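핸드그리퍼 데이터 수집 장비 예산, 4인 기준 어떻게 잡아야 하나요?

자동화·로봇 > 장비 구매/견적
작성자: 야근하는호두
10월 17일 일요일

급해서 두서없이 씁니다. 내일 오전까지 예산안 올려야 함.

사람이 손에 들고 쓰는 그리퍼로 작업 데이터 모으는 방 하나 꾸미는 건이고요. 작업자 4명 동시. 총액 2,460만원 안에서 끝내야 합니다. (부가세 포함)

지금 받아둔 견적은 두개
- Trusen: 그리퍼 본체만. 대당 183만원. 헤드셋 별도, 마커 별도
- Vomasetti: 그리퍼+헤드셋 묶음. 대당 가격은 더 비싼데 교육 하루 포함이라고 함

궁금한거
1) 예비기를 몇 대 잡아야 하는지. 팀장님은 0대 얘기하심...
2) 턱 패드 같은 소모품을 첫해 예산에 넣는지 아니면 운영비로 돌리는지
3) 책상, 의자, 조명도 장비비로 올려도 되나요? 방이 생각보다 좁아요

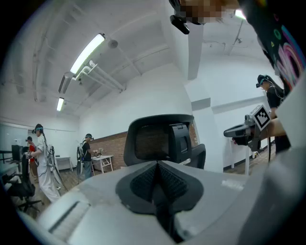

방 문제부터 더 적으면, 넷이 동시에 움직일때 동선이 제일 걱정입니다. 도면상으론 충분한데 사람이 들어가면 얘기가 달라지네요. 헤드셋에서 케이블이 내려오고, 등에 메는 흰색 장비까지 쓰면 돌아설 때 뒤쪽 여유가 더 필요하잖아요. 바퀴 달린 사무용 의자도 작업 구역에서 빼야 할 것 같고요. 흰색 작은 테이블은 그대로 쓰고 싶은데 더 사야 하는지 모르겠습니다. 경험 있으신 분 답변 부탁드려요. 견적 유효기간도 얼마 안남음

납땜은나중에

작년에 비슷한거 해봤습니다. 순서대로.

예비기는 꼭 넣으세요. 최소 1대. 그리퍼 하나 고장나면 그 자리 작업자는 그냥 앉아서 놀아요. Trusen 단가로 계산하면 5대에 915만원이고 남는게 1,545만원. 여기서 헤드셋, 케이블, 저장장치, PC 나가야 합니다. 헤드셋 단가를 안 적으셔서 그 뒤는 계산 못해드림. 묶음 견적도 똑같이 5세트로 맞춰서 비교하세요. 4세트 가격이랑 5대 가격 비교하면 당연히 이상하게 나옵니다.

패드는 첫해 물량만 본체랑 같이 발주하세요. 저희는 따로 샀다가 배송비만 세 번 냈어요. 그 다음해부터 운영비. 견적서에 품번이랑 개당 가격 꼭 적어달라고 하시고.

테이블은 회사 규정 따라 다릅니다. 저희는 비품으로 빠졌음. 재무팀에 먼저 물어보세요. 장비비로 올렸다가 반려되면 전체 결재가 밀려요.

그리고 케이블 연장선이랑 고정 클립. 다들 빼먹는데 저희 때 59만원 나왔습니다. 넉넉히 산 것도 있긴 한데 암튼 한 줄로 잡아두세요.

무선충전러

그냥 묶음 사세요 편함

Aisling Mulligan

한국어 조금 어색해도 이해해 주세요. 예산보다 일정 쪽으로 씁니다.

우리 팀은 McIver에서 그리퍼를 사고 수집 소프트웨어는 Sarnutance를 썼습니다. 본체는 빨리 왔는데 라이선스가 늦어서 2월까지 장비를 상자에 두었어요. 그래서 견적 요청할 때 세 날짜를 따로 받으세요: 본체 납품일, 라이선스 시작일, 보증 시작일. 보증이 납품일부터면 설치 기다리는 동안 보증이 줄어듭니다.

방은 바닥에 테이프로 작업자 자리를 그리고 장비 없이 30분 움직여 보세요. 팔을 앞으로 뻗은 상태로도 해야 합니다. 우리는 그 후에 동시 인원을 한 명 줄였고, 그만큼 헤드셋도 덜 샀어요. 테이블은 그 다음에 주문해도 늦지 않습니다.

묶음 견적의 교육 하루는 몇 명까지인지 확인하세요. 우리는 두 명만 무료였습니다.

야근하는호두 (작성자 댓글)

다들 감사합니다. 예비기 1대 넣어서 다시 짜는중. 교육 인원은 생각도 못했네요, 내일 아침에 바로 전화해보겠습니다. 헤드셋 단가 받으면 댓글로 추가할게요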